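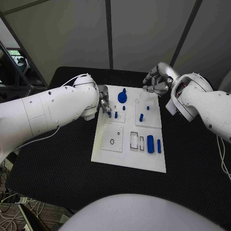 Wuvlow, our peg-and-gear board, with its blue parts set out on the white.

Skuvance puts the Wuvlow board on general sale

Nirton, Fri 25 March — I'm Vsevolod Moroz, I run Skuvance, and I was told a press release ought to be written in the third person by somebody sensible. You've got me instead! The news is that Wuvlow, the white board with the blue bits that we've been lending out to anyone who'd take it, can now be bought by anybody. It costs £50 and orders open today.

For those who haven't had one across their table yet, Wuvlow is a board of small fitting jobs. You pick up a blue part, you find where it belongs, and you put it there. There are pegs, there's a gear with a post standing up from the middle of it, there are little white plates raised off the board, and there are thin outlines that show you where something is meant to go. It sounds like nothing at all. Then you try lining up a very small peg with a hole and you find you've been holding your breath.

I started on it eight years ago, at a kitchen table, with a much worse board and a great deal of glue. I'd been mending clocks for friends (badly, at first) and I wanted something I could practise on that wouldn't roll under the cooker. The early boards had far too much on them. I kept adding parts, and people kept putting them down after five minutes and asking if there was any tea. My sister-in-law finally took half of it off with a butter knife and handed it back to me, and that is more or less the layout we sell today.

We lent the last trial boards out in January, to 18 households, a repair club and the back room of Cù, the noodle place by the station, where the staff passed one around in the quiet hour before the evening service. I'd asked everybody for one page of notes. Cù sent me four, one of them mostly soup. They wanted the small pegs to be easier to spot against the board, and they wanted to know why there was a circle drawn on it with nothing standing there.

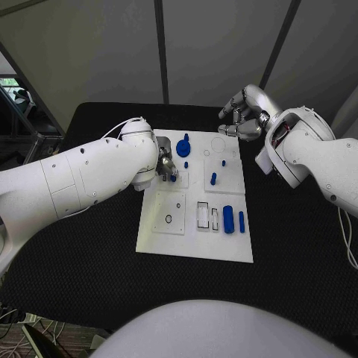

The outlines got the most letters by a long way. Half of you took them for decoration and the other half spent an evening trying to make everything fit inside them. I like them as they are, so they stay, but the leaflet in the box now has a proper paragraph on what they're for — they mark places to put a part down with nothing to guide it except your own eye. A hole tells you when you've got it right. With an outline you have to decide for yourself, and people turn out to be much fussier than I'd have guessed.

The gear is everybody's favourite, and I can see why, it's the part that looks as if it does something. My own favourite is the shortest peg. It's a pain to pick up. You have to come at it from above and keep your fingers out of your own way, and if you brush it on the way past it's over. One of the trial households wrote that they'd had a family row about whether nudging it upright again counts. I'm staying out of that.

A few practical things, and then I'll let you go. The board wants a table that won't let it slide, and a dark surface or cloth under it makes the edges much easier to see. You can do it sitting or standing. Standing is harder on the back but you get a better look down into the holes. We say eight and over on the box, on account of the little parts, and please do take that seriously if there are toddlers or a nosy dog about the place.

Lost pegs will be replaced free for the first 12 months. Just write and tell us which one has gone, and if you don't know what it's called, call it whatever you like and draw us a picture. I've had "the thimble", "the stubby one" and "Gerald" so far, and I knew which was meant every time.

Shops that would like to stock Wuvlow can have a board on loan before they decide, with no charge and no phone calls from me asking how it's going. Repair clubs, libraries and schools can borrow one on the same terms, though please tell us roughly when you'd like it, as the loan boards are all out at the moment and I'm slow at chasing them back.

We'll have boards out on the counter at the Nirton workshop all next week during opening hours. Come in, have a go, and bring your reading glasses if you use them. I always forget mine.

Notes to editors

Skuvance designs and packs Wuvlow in Nirton. The board is sold with its parts and a printed leaflet, price £50. Loan boards for review are available on request, and we'll pay the postage both ways.

Press contact: Vsevolod Moroz, Skuvance, Nirton. Letters and emails are both read, usually with a sandwich.

ENDS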